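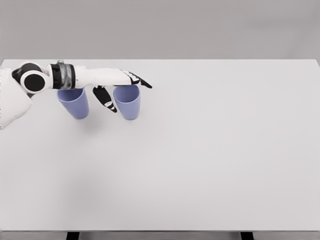
第4章 家务任务：从收杯子开始

到了这一章，终于可以让Flelau干点家务了！前三章装臂、接线、标定，都是为了这一刻。我们把收杯子排在所有家务的第一位，它看起来简单得不值一提，真做起来却能把手部控制的每个毛病都照出来。仿真里的练习场景很朴素：一张白色桌面，两只淡蓝紫色的杯子并排立着，中间的空隙差不多是一只杯子的宽度，手掌朝下平伸在杯子上方，食指指向前方，黑色的拇指垂在空隙里，哪只杯子都没碰到。人做这个动作不用想，机器要把拇指送进这么一道缝里，腕部角度、手掌高度、指尖朝向得同时合适。请先在仿真里把本章做完，再到真桌子上试。

4.1 机器现在能做哪些家务

很多用户装好机器后来信，第一句都是：它到底能不能帮我收拾厨房？我们的回答是，能做一部分，而且这一部分正在变大。按本版软件的情况，大致这样划分：

可以放心练习的：把立着的空杯从桌子一侧移到另一侧；把杯子排成一排；把杯子放进敞口的浅筐。
可以尝试、需要有人在旁边看着的：拿起带把手的杯子；把两只叠在一起的杯子分开；擦干净平整的台面。
暂时不要做的：端盛有液体的容器；洗薄壁玻璃杯；叠衣服；任何和刀具、炉灶有关的事。

叠衣服放在最后一类，常有人觉得意外。布料一碰就变形，每次的样子都不同，比硬杯子难得多。负责手部控制的Ye-seo Yoon一直在做这一块，进展让我们很兴奋，但还没有到写进手册的程度。

4.2 开始之前

1. 确认软件已经更新，控制面板首页没有未处理的提示。
2. 打开“练习场景”，选择“桌面—杯子—2只”。
3. 点“复位”，等机械臂回到起始姿态。
4. 在“速度”一栏选“慢”。第一次练习请不要改动。
5. 打开“接触显示”。手指碰到物体时，对应的指节会在面板上变色。

注意：仿真里的杯子不会碎，真杯子会。换到真机时请先用塑料杯。

4.3 单只杯子的抓取

1. 在面板上点选目标杯。建议先选外侧没有遮挡的那只。
2. 点“预览路径”。屏幕上会出现手掌要走的线，请从正面和侧面各看一遍。
3. 如果路径从杯口正上方压下来，把“接近方向”改为“侧面”，重新预览。
4. 点“接近”。手掌会停在杯壁旁边，手指保持张开。
5. 检查拇指和其余手指是不是分在杯子两侧。拇指没有到位时，用“腕部微调”一格一格地转，每转一格停下来看一眼。
6. 点“合拢”。面板上拇指和至少一根手指变色，表示已经接触。
7. 点“抬起”，升高4厘米后停住，观察杯子有没有倾斜。
8. 杯子稳定，再点“移动”，选择放置点。
9. 点“放下”。手指松开后，手掌先水平退开，再升高。

提示：第9步的顺序很要紧。早期版本是松手后直接往上抬，指尖常常勾住杯口，把刚放好的杯子带倒。Chiyo Oda在试用时连续录下了好几次，我们看完就把默认动作改了。

4.4 两只杯子挨得很近时

这是本章最有意思的部分，也最能说明家务难在哪里。单独一只杯子，周围都是空地，手从哪边来都行。旁边多了一只，手指就得从缝里下去，既要抓住这一只，又不能推倒那一只。厨房里的东西几乎总是挤在一起的，所以这一关值得多花点时间。

1. 点选目标杯，再点“标记邻近物体”，选中另一只。
2. 在“入缝手指”中选择“拇指”。拇指单独活动，比较容易避让。
3. 点“预览路径”，重点看拇指下降的那一段。
4. 路径显示为橙色，表示余量不足。请把手掌抬高一些，或者换成从外侧接近。
5. 路径显示为绿色后，点“接近”。
6. 拇指进入空隙后会自动暂停。先看接触显示，没有任何指节变色，再点“继续”。
7. 按4.3的第6至第9步完成余下动作。

注意：缝隙比拇指还窄时，软件会拒绝执行。请不要用“强制执行”绕过去。可以先用食指外侧把其中一只轻轻推开，操作方法见第6章“推移”。

4.5 换到真机

仿真里连续成功13次，我们就建议上真机了。这个数字是Sibusiso Pretorius定的，他说少了心里没底，多了用户会不耐烦。大家用下来觉得合适，就一直沿用。

1. 清空桌面，只留两只塑料杯。
2. 让急停按钮处在伸手可及的位置，按一次，确认机械臂断电停住，再解除。
3. 确认没有人和宠物在机械臂活动范围之内。
4. 载入仿真中成功的那条路径，速度仍然选“慢”。
5. 全程看着它做完。手不要伸到机械臂和桌面之间。

警告：运行中杯子倒了，请先按急停，再去扶。

真机第一次不成功很常见。桌面稍有不平，杯壁有点滑，光线换了方向，都会有影响。多数情况下，重做一次第2章的桌面标定就能解决。

4.6 常见问题

杯子抬起后慢慢往下滑：把“握力”调高一档。仍然下滑时，擦干净指尖和杯壁。
合拢时杯子被推走：两侧手指没有同时接触，打开“同步合拢”。
拇指入缝时总碰到邻杯：检查腕部是否回到零位，然后重新标记邻近物体。
移动途中突然停住：多半是路径上多了一件物体，看面板提示，移走后点“继续”。

做完这一章，欢迎把运行记录通过面板里的“分享”发给我们，失败的记录同样有用，Si-woo Tak每周都会翻看。下一章是碗和盘子，盘子贴着桌面，手指很难伸到下面去，抓法和杯子完全不同。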